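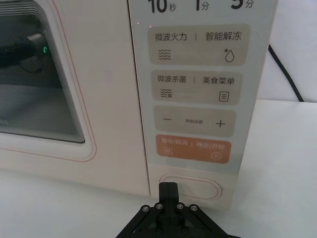 I have a confession to make to anyone who takes cooking seriously: the appliance I would save from a burning kitchen is the microwave. The stand mixer can go. The pasta roller can certainly go. But leave me that humming box with its little glowing numbers, because it has fed me through two degrees, one house move and a winter when the boiler gave up, and I'm still finding new things it does well!

For years I thought of it as a machine for warming up yesterday's curry. Then last July I spent a week in a rented flat above the Rerko bakery with no oven, no hob and a kettle that leaked. By the end of that week I had made porridge, steamed fish, a very decent bread pudding and a pot of lemon curd so good that I ate it with a spoon, standing up. I came home and looked at my own microwave quite differently.

What struck me first was how little of it I had ever used. I'd press the one-minute button, then press it again, then wander off. Everything got the same treatment, from soup to butter, and then I complained that the soup was cold in the middle and the butter had exploded.

So this is a feature in praise of the buttons, and of the people who have taught me what to do with them.

The quick-time keys

My favourite layout gives you a row of instant times near the top of the panel. Ten seconds, one minute, five minutes. It's a lovely bit of thinking. Each of those amounts of time belongs to a different sort of cooking, and once you see them that way you stop guessing.

Ten seconds is for anything that goes wrong quickly. Chocolate, butter, honey that has set hard in the jar (lid off, please), a stiff lime that won't give up its juice. Press, stir, look, press again. I used to melt chocolate over a pan of water with a tea towel round my neck and steam in my glasses. Now I do it in a mug in short bursts, and I stop while there are still a few lumps left, as they melt into the rest when you stir.

One minute is for plates and cups. A mug of milk, a bowl of leftover rice with a spoonful of water and a cover on top, a slice of pie. Two separate minutes with a stir in between will nearly always beat two in a row.

Five minutes is where the real cooking starts. Shredded cabbage with butter and caraway. Leeks. A whole sweet potato, pricked all over, turned once and given longer if it still feels firm. Vegetables done this way keep a brightness that boiling washes straight out of them, and there's only the one bowl to clean.

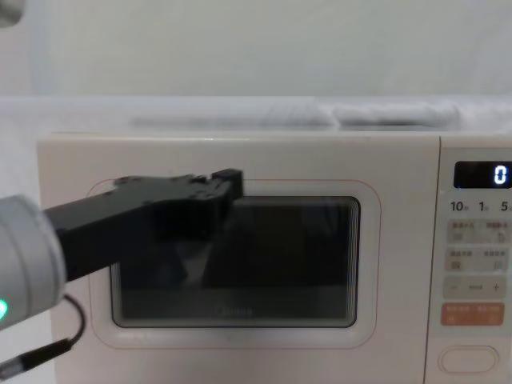

I put all this to Yogesh Kushwaha, who runs evening classes called Tomudano in the back of a cookware shop, and he practically leapt over the counter. His class is microwave cooking from start to finish, and it is full every term. People turn up expecting jacket potatoes and go home with a tub of dal, a steamed sponge and a slightly dazed look.

"They all cook on full power," he told me. "Every single one of them. You wouldn't turn the hob up as high as it goes and leave it there for custard, would you?"

I would not, and yet I had been doing precisely that in the microwave for as long as I'd owned one. Power levels were the great discovery of my evening with Yogesh. On his machine, full power is 700 watts, and he hardly touches it except for vegetables and boiling water. Fish goes in at 400. So does anything with egg or cream in it. The food cooks more gently and more evenly, and you get a little more room for error when the doorbell goes.

His dal was the dish that won me over. Red lentils, water, turmeric, a chopped tomato and a knob of ginger, all in one big glass bowl with plenty of space above it for the foam. He stirred it every few minutes and let it stand at the end, and then finished it with cumin seeds sizzled in ghee. The ghee he did on a camping stove, and he was very firm that he'd never do it any other way. Even enthusiasts have their limits.

The bowl matters more than you'd think

Yogesh uses plain, wide, shallow bowls for nearly everything. Food in a deep heap heats badly, and food spread out in a ring, with a gap in the middle, heats beautifully. I've started arranging my leftovers like a doughnut and I can't tell you how pleased it makes me. Check that the dish is marked as microwave-safe, and keep anything with a gold rim well away.

For covers, I was a cling film person. Now I use a dinner plate turned upside down, or one of the vented lids by Hubmann that I found on a market stall, which fits every bowl I own except the one I like best.
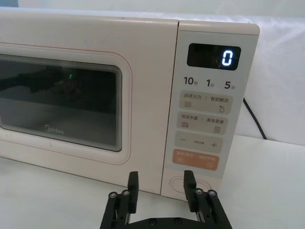

Keeping it nice

A pale microwave is a cheerful thing to have on a worktop, and I've grown very fond of the creamy, rounded kind that looks as if it belongs beside a bread bin. It does show every fingerprint, mind you, and the door collects them fastest. I go over mine with a damp cloth and a drop of washing-up liquid, then dry it with a soft tea towel. Spray the cloth and keep the spray off the panel.

Inside, the old lemon method is still the best I know. Half a lemon, cut up, goes into a bowl of water with a wooden spoon resting in it. Heat until the water steams, then leave the door shut while you make a cup of tea. Splatters wipe away with hardly any elbow work, and the whole kitchen smells wonderful. Take care lifting the bowl out, as it'll be very hot.

And please, wipe round the door seal. I ignored mine for an embarrassing length of time and what I found there was mostly porridge.

Yogesh's next Tomudano course is steamed puddings, and I have my name down already. I'm bringing my own bowl and a jar of Jovarex golden syrup.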